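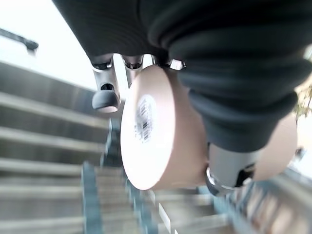
4. Recording examples away from the bench

The Muvavel learning system needs examples from more than one place. If all the examples come from the same bench in the same room, the system learns the bench together with the task, and it becomes weak when the arm is moved somewhere else. For this reason every set must contain a part which is recorded away from the bench, in rooms, corridors and outdoor places. The wrist camera sees very much of the surroundings, also when you think only of the object. With a tape roll held in the fingers beside a flight of concrete steps, the steps and the metal railing fill a large part of the view behind the gripper, and they are blurred from movement while the roll stays clear enough to work with. Such a frame is acceptable for a carrying example. It would not be acceptable for a grasping example, where the background must also be readable. The difference is explained in 4.4.

Please read sections 1 to 3 before you continue. Section 3 describes how to mount the sleeve and the wrist camera, and it is not repeated in this section.

4.1 Before you start

You need the following:

The gripper unit with sleeve fitted
The wrist camera with a clean lens
Two charged batteries, one in the unit and one spare
The record sheet for the set
The objects for the set, in their box
A soft dry cloth

Check the object list on the record sheet against the box. For the first set, which is called Fundmont, the objects are tape rolls and small cartons. Do not add your own objects to a set. If you have a good idea for an object, write it in the remarks field and Halima Adebisi will consider it for the next set.

Note: Labels and barcodes may stay on the objects. Do not remove them and do not cover them. In real use the objects will have labels, and the system must be used to them.

4.2 Preparing the unit

1. Switch on the unit and wait until the light on the handle is steady green.

2. Open and close the fingers three times with nothing between them. The movement should be even. If one finger is slower than the others, stop and go to section 7.

3. Look at the rubber fingertip pads. Wipe them with the cloth. A pad that is torn or has come loose at one side must be changed before recording.

4. Look at the live view on the tablet. You should see the fingers hanging into the view from the top, and the lower edge of the black sleeve.

5. Check how far the sleeve comes down. A part of the sleeve is always in the view and this is normal. It may cover the top of the view, but it must not cover the place where the fingertips meet. If it hangs too low, push the folds back towards the wrist and fasten the strap again.

6. Choose the set name on the tablet and type your operator number. Do not use the number of a colleague, even if the colleague is working together with you. We compare operators later and a wrong number makes this comparison useless.

7. Record a test example of a few seconds and play it back. If it plays, delete it and begin.

Note: The sleeve moves during work. Repeat step 5 each time you change the place.

4.3 Recording one example

One example is one complete action, from the moment the hand starts to move towards the object until the fingers are open again and away from it. An action that is started and not finished is also an example, but it must be marked as failed.

1. Put the object on its start position.

2. Hold the unit still, with the fingers open and the object in view.

3. Press the record button once. Wait for the short tone.

4. Move to the object at normal working speed. Do not move extra slowly to help the system. If you record slow examples, the arm will later be slow.

5. Close the fingers on the object. For a tape roll, hold it so that the flat face can be seen by the camera when this is possible.

6. Lift, carry and set down the object as written on the record sheet.

7. Open the fingers and move away by a hand's length.

8. Press the record button again. Wait for the long tone.

9. On the tablet choose Good, Failed or Not sure. Choose it immediately and not at the end of the day.

Caution: Do not put your free hand between the fingers while the unit is switched on. The closing force is enough to hurt.

Note on failed examples: Please keep them. New operators often delete a recording in which the roll has slipped, because they believe it is bad work. It is useful work. Saqib Ghauri uses the failed examples to teach the system when it should let go and try again. Only delete a recording if the camera was covered, or if the button was pressed by mistake.

4.4 How much blur is permitted

This question is asked more than any other. The rule depends on the type of example.

Grasping examples. The object and the surface it stands on must be sharp at the moment when the fingers close. If the background is in streaks at that moment, you have moved too fast. Mark the example as Not sure and record it again.

Carrying examples. The object in the fingers should be clear. The background may be blurred, because the whole unit is moving and the background is further away. Small printing on a label does not have to be readable. We do not read the labels.

Placing examples. The same rule as for grasping, but at the moment when the fingers open.

In weak light the camera makes more blur with the same speed. If you record indoors in the evening, switch on all lamps in the room. Do not use a torch, as it makes a bright spot that follows the hand.

4.5 Stairs, steps and ramps

Carrying examples on stairs are wanted, and there are still too few of them in the set. They need more attention than the others.

1. Walk the stairs once without recording, with the unit switched off. Look for wet places, leaves and broken edges.

2. Check that no other person is using the stairs. If somebody comes during the recording, stand still at the side and let them pass. You may continue afterwards and keep the example.

3. Hold the unit in one hand. Keep the other hand on the railing or very near to it.

4. Look at your feet and at the steps. Do not look at the tablet. The tablet stays in the bag during all stair recordings.

5. Begin and end the recording on a flat place, never on a step.

6. Go up in one example and down in another. Do not put both directions in the same recording.

Caution: If the object falls on the stairs, let it fall. Do not try to catch it with the unit or with your hand. End the recording, mark it as Failed, and collect the object afterwards.

Caution: Do not record on outdoor stairs in rain or frost. The unit is not protected against water, and neither is the spare battery.

Bright sky: Outdoors the sky often becomes completely white in the view. You do not have to correct this. But do not point the camera directly to the sun, and if the fingers themselves become difficult to see, turn so that the sun is behind you. Shiny metal parts of the gripper will reflect light in most places and this can be ignored.

4.6 Changing the place

The system should not see the same background too often. Please follow these limits:

No more than 61 examples in one place for one operator.
After this, go to another room, another floor or another side of the building.
It is not sufficient to turn around in the same place.

Write each place on the record sheet in simple words, for example "back stairs, outside" or "corridor by the store room". At the Iltcombe site please use the place names from the plan on the wall, so that two operators do not give different names to one corridor.

People who pass in the background must have been informed. Hang the recording notice at both ends of the area before you begin, and take it down when you leave.

4.7 Size of a set

A set is closed when it has 1,000 examples marked Good. At least 400 of these must be recorded away from the bench. The tablet shows both numbers on the first page. Failed and Not sure examples are not included in these numbers, but they are saved and sent together with the rest.

Do not record quickly only to reach the number. Adebayo Effiong looks through a part of every set by eye, and if he finds many examples which are nearly identical, the set is opened again.

4.8 End of the session

1. Put the unit on its stand and connect it to the charger.

2. Connect the tablet to the network and press Send. Leave it until the message "All sent" is shown. This can take a long time when there are many recordings.

3. Do not delete anything from the tablet yourself. It is cleared automatically after the recordings have been checked.

4. Clean the fingertip pads. Tape rolls can leave a little glue on the rubber, and on the next day the roll will then stick to the finger when it opens.

5. Put the objects back in their box and sign the record sheet.

If the message "Not complete" is shown after step 2, press Send one more time. If it is shown again, leave the tablet switched on and inform Bukola Chukwu.

Changes in this section

4.5 is new. 4.6 was changed after remarks from Chukwuemeka Balogun. The text is valid from February 22, 2022. Older printed copies of section 4 should be thrown away.

Continue with section 5, Checking the recordings.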